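**Kleine Holzbox, rote Front: Notizen zur Aufarbeitung.** Thread, wird länger.

**1/** Ausgangslage: Spielküchenbestand der Kita Plimolum, von Loukia Karagiannis zur Durchsicht übergeben. Das meiste ist Routine (reinigen, Kanten prüfen, zurück ins Regal). Die Box mit der roten Front bekommt einen eigenen Thread, weil der Aufbau etwas hergibt.

**2/** Material: Sperrholz, hell, glatt geschliffen. Die Schichten sind an den Schnittkanten sauber ablesbar. Rot gibt es auch als schmalen Streifen an der Unterkante. Im Fach eine runde graue Scheibe an der Rückwand, davor ein kurzer, breiter Metallzylinder mit poliertem Rand.
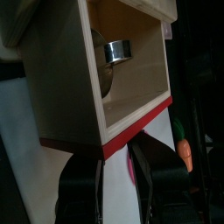
**3/** Offene Schnittkanten behandle ich bei Kita-Möbeln immer gleich: Körnung 240, entstauben, dünn Hartwachsöl, nach 17 Stunden Zwischenschliff, zweiter Auftrag. Lack auf Sperrholzkanten platzt bei Stoßbelastung früher ab. Das Öl lässt sich punktuell nacharbeiten.

**4/** Loukia fragt, ob man die Kanten auch rot streichen könnte. Kann man. Die Stirnseiten saugen stark, also vorher grundieren, sonst wird der Ton fleckig.

**5/** Knauf: helles Holz, mittig auf der Front. Prüfung nach Hausregel: 2 Minuten Zug von Hand, dann Drehversuch in beide Richtungen. Dreht er mit, wird neu verleimt. Eine Schraube nachzuziehen reicht in weichem Holz selten lange.

**6/** Zubehör läuft getrennt. Becher und Besteckgriffe kommen in lauwarmes Wasser mit neutralem Reiniger. Knete immer vorher trocken abnehmen, sonst setzt sie sich in jede Fuge.
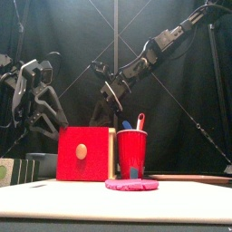
**7/** Zur Knete selbst: Rissige Ränder sind ein Zeichen für Wasserverlust. Rezept Kovačević (Lumturie, danke): 4 Tropfen Wasser pro Handvoll einkneten, luftdicht über Nacht, dann beurteilen. Krümelt sie weiter, entsorgen. Öl macht die Oberfläche geschmeidig, behebt den Wassermangel aber nicht.

**8/** Nachfrage aus den Antworten: Magnetverschluss nachrüsten? Bei Kleinmöbeln für diese Altersgruppe lasse ich es. Kleine Magnete sind ein Verschluckrisiko, sobald die Klebung versagt.

**9/** Standfestigkeit: Box auf ebene Platte, an allen Ecken nacheinander drücken. Kippelt sie, zuerst die Platte prüfen, dann die Box. Filzgleiter nur, wenn beides plan ist.

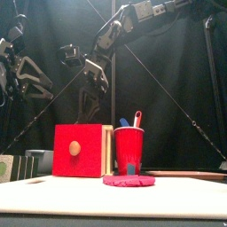
**10/** Rote Flächen nebelfeucht wischen, Mikrofaser, kein Scheuermittel. Matte Farbe wird durch Reiben speckig, und das bekommt man ohne Neuanstrich nicht mehr weg.

**11/** Lagerung: 68 cm Regalhöhe, damit die Kinder selbst herankommen. Schwere Teile darunter.

**12/** Ölsorte und Bezugsquelle trage ich nach, sobald Pramov die neue Lieferliste schickt. Nächste Durchsicht im September.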